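Proposed "Sunset" Tag for Old Answers: FAQ
Posted 2026-07-31 on the Ivdale community meta site

I keep seeing the same questions about the Sunset proposal, so I've collected them with my answers. I voted against it. Read accordingly.

What is the proposal?

Any answer with no edits and no votes in 4 years would get a gray banner saying it may be out of date. Once it has the banner, it drops below every newer answer on the page, whatever its score. Two users with the editing privilege can remove the banner if they agree the answer still holds.

Where did the idea come from?

Bruvthorpe, the woodworking and home repair site on the same software, has been running something like it since October. Their moderators say they're pleased. I've asked what they measured and so far I've been pointed to a thread of people saying they're pleased.

How many answers would be affected here?

The people behind the proposal ran the query and got 1,138. I ran it too and got the same number, so we agree on that much. Of those, 189 are accepted answers. That second number is missing from the proposal text. I think it should be there.

Aren't old answers a real problem?

Some of them are. The software tags have plenty of replies that tell you to click a button removed three versions ago. My objection is to using age as the test. A bad answer posted last week is safe under this plan, and a good one that everybody reads and leaves alone gets shoved down the page.
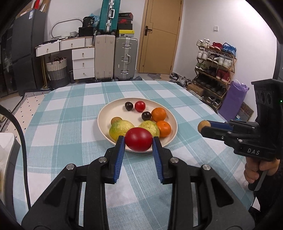
Does it apply to every tag?

As written, yes, and I don't follow the logic. The cooking and kitchen tags have some of our oldest answers, and most of them are fine. If somebody asks whether a kiwi can share a plate with tomatoes, plums and a couple of mandarins, an answer from years back is as good as one from this morning. Fruit doesn't ship updates. The proposal's authors say they may exempt tags "as needed," but there's no list and no word on who would keep one.

Can't editors just clear the banner?

In theory. Look at the review queue before you count on it. We can't get people to handle close votes, and this would put more than a thousand extra items in the pile on day one. The Ritutcombe site tried a two-person check on tag wiki edits and gave it up when the queue stopped moving.

Would I lose reputation if my answer gets a banner?

No. Votes and points stay as they are. You might get fewer new ones, seeing as your answer will be at the bottom.

Couldn't someone dodge this with a tiny edit?

Yes. Fix a comma and the clock starts over. I raised this in the first thread and was told people wouldn't do it. People here once edited titles for a month to get a hat on their profile picture.

What would you do instead?

Let readers flag an answer as outdated, make them say why in one line, and show the banner after a few flags from different accounts. Suwannarat does it that way. It's slower, and I'm sure it has its own holes — I haven't used that site enough to find them.

Is the vote still open?

Yes, in the pinned thread. Comments there count toward the discussion but not the tally, so if you have an opinion, use the arrows as well. Corrections to this page are welcome. If I've got a number wrong, please link the query.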